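Bench diary, April

3 comments | 6 shares

Back at the shop a little after seven this evening. The wood room was in use, so I had the electronics side to myself, which suited me. I wanted to settle the question of the finger pads before doing any more on the code.

Where things stood when I came in: the gripper closes and opens on command, the linkage no longer binds at the wide end, and the Pichler board has stopped dropping off the bus every time the servo draws hard. That last one took me most of March. The fix was a fatter ground wire and moving the power supply off the same strip as the soldering station. I'm writing it down again because I didn't write it down the first time and did half the work twice.

Started with the zero. I had been setting it by eye, closing the fingers until they looked shut and calling that zero. Tonight I cut a strip of printer paper and closed in small steps until the paper dragged, then backed off one step. Did that over and over and got the same number except once, when I had the paper in crooked. Saved it to the config file and put a copy in the notebook. The old zero was off by enough to explain why it kept squeezing past where I told it to stop.

After that, the cable. It has been rubbing on the bracket at the back of the left side, and the sleeve was starting to go shiny. I rerouted it over the top with two ties and left a loop big enough for full travel. Opened and closed it 60 times while I ate a sandwich. No snagging. The loop is ugly and will catch on something sooner or later, so it needs a proper clip. I'll draw one when I'm next at my own computer.

Then the pads, which is the job I had been putting off. The stuff I bought from Mevham was cheap and grips well, but it doesn't like a hard edge. Both pads have worn along the upper edge and the left one is clearly worse. It is frayed and peeling back in thin strips, with something brownish showing underneath. The right one has just gone ripply and torn a little. I think the left is worse because that finger touches first. If so, new pads will wear the same way until I fix the alignment, and I would like to fix that before I glue anything.

Checked the screws on the fingers while I was there. One on the left took a quarter turn. That could be all of it, or none of it. I marked the heads with paint pen so I can tell next time if they have moved.

Options for the pads, as I see them tonight:

Trim the loose bits and keep going. Free, and good for a week maybe.

Peel both and put down the same material, but wrap it over the top edge so there is nothing for a part to catch on. I have enough left on the roll.

Cast something in silicone. People in the Pamurby group swear by it. I would have to make a mold and I have never done that, and the last thing this build needs is another build inside it.

I'm going with the second one. I want to get 1000 cycles out of a pair before I have to touch them again. The log will tell me, now that it counts properly - it had been counting every open as a full cycle, including the one at startup.

Emik (that's the name on the config file, it has stuck to the whole machine now) still has trouble with shiny tops. The bench throws a bright patch back at the camera from the overhead light and the edge finder gets lost in it. The wood grain doesn't help either. I tried turning exposure down and lost the fingers instead, dark parts against shadow. A gray cloth or a sheet of matte card would probably do it. There was a roll of backing paper near the laser cutter and I'll ask if it's spoken for.

Packed up at roughly ten. Swept, put the calipers back, took the paint pen home by mistake.

For next time: acetone and the plastic scraper, sharp blades, the rest of the pad roll, card for the bench top. Also bring the paint pen back.

Sign up to get new entries by email. This site uses cookies to remember your settings. Accept | Manage

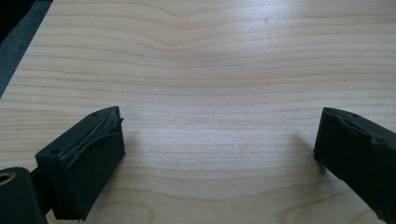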